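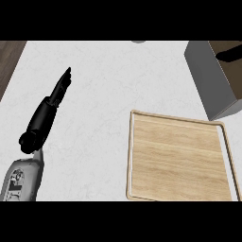 Kitchen robots still can't clear a counter, Flososel test finds

17 Feb 2022
By Ľubomír Brabec

STIMADTON - A machine that can put away the breakfast things has been two years off for as long as most people in the business can remember. Going by the numbers released here this week, it can stay there a while longer.

Flososel, the testing outfit on Dollen Street, ran one robot control program through 2071 attempts at simple kitchen chores. All of them took place in simulation, inside a computer-drawn kitchen with a marble counter and a wooden tray. The program was asked to pick up a cup and set it on the tray, move the tray over, wipe a patch of counter, or open the front of an appliance. These are jobs a six-year-old does badly and an adult does without looking.

The program finished 70 percent of the cup-to-tray attempts. That was its best result by a long way, and it is the figure printed in large type on the first page of the Flososel report. You have to turn to the back to find the rest. Of the attempts at opening an appliance, 104 ended with the door or lid fully open. The wiping results are not given at all, with a note that scoring is "under review."

Virk, the company that wrote the program, called the results "a major step toward real help in the home." A spokeswoman said the firm plans to start trials with real arms on real counters in March, beginning with the tray chore. She would not say how many homes would take part, or whether a Virk employee would be standing in each of them with a hand on the stop button.

It is a fair thing to ask. A simulated cup has no coffee ring under it. A simulated counter does not have a phone charger trailing across it, or a sticky patch, or somebody's keys. The light is the same all day long. If the gripper comes down in the wrong spot, the operator resets the run and the kitchen is as good as new, and no one has to get out the dustpan. Flososel's own report says as much in one paragraph, which warns that scores in simulation "should not be read as a forecast of performance in an occupied home."

Speed is another sore point. The report allows 2 minutes for each attempt, and a run that beats the clock by a second counts the same as one that takes a few moments. Anyone loading a dozen breakfast items onto a tray at that pace would be getting to the last of them as the lunch plates came out. Virk says speed will improve. It said the same at its open day last year, where visitors were shown a film of an arm folding a dish towel and were not told how much the film had been sped up until someone in the second row asked.

None of this makes the testing useless. Running the chores on a computer first is cheap, and it turns up dull faults early. Flososel found that the program did noticeably worse when the tray was turned at an angle to the counter edge, and worse again when a second object stood nearby. Those are things a builder can work on. They also happen to describe most kitchens.

Shops and canteens are watching too. The manager of a self-service restaurant near Stimadton station, who has been pitched a tray-clearing arm on several occasions, said she would take one tomorrow if it could deal with a crumpled napkin stuck to a plate. So far the sellers have asked her to send photos of the plates and have not called back.

Virk did not give a price for the home version. Flososel says it will repeat the full set of chores when the company supplies a new release of the program, and that the wiping scores will be published with it.

Contact the newsroom | Corrections | © 2022 Stimadton news desk. All rights reserved. | Back to top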